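The Backup at Besson

The Besson office closed in August, and the job of clearing its computers came to me. I worked for Datix then. We got 163 machines on two pallets, all of them locked, and a sheet of paper that said to encrypt what was on the drives and hand back the keys.

I set up in the old break room and ran Trilance on the first drive. It listed 525 files. One was a folder called Sovon, and it asked for a password before the tool had even touched it.

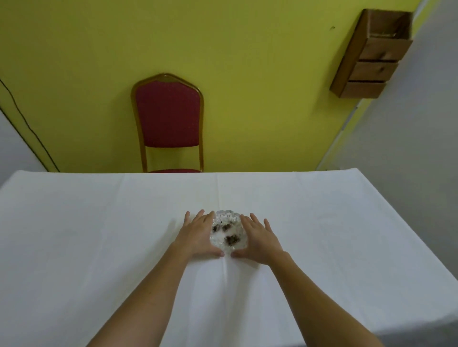
The Second Night

I tried the passwords on the sheet. None of them worked. I could have marked the folder as damaged and moved on, and my supervisor would have signed it. I left it running and ate my sandwich on the stairs.

When I came back the folder was open. There were three text files in it. The first was a parts list. The second was a letter to the next person who sat at that desk, explaining which printer jammed and who to call. The third was blank.

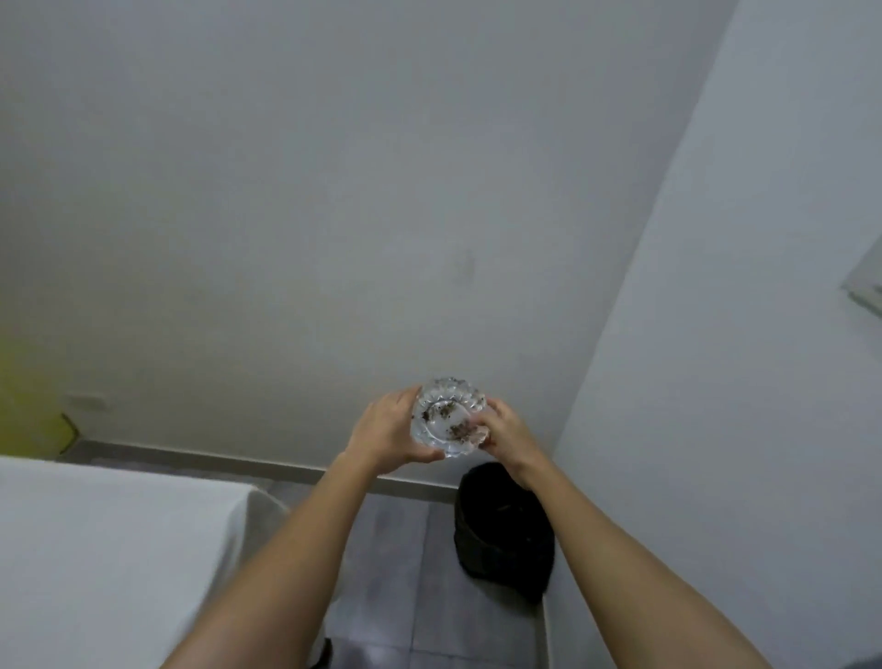

What happened to the letter?

I encrypted it with everything else and wrote the key on the sheet, in the same column as the others.

In the morning the truck came for the pallets. The driver asked if there was anything he should know. I told him the back wheel on the cart pulled to the left. Then I signed his form, turned off the lights in the break room and drove home with the radio off.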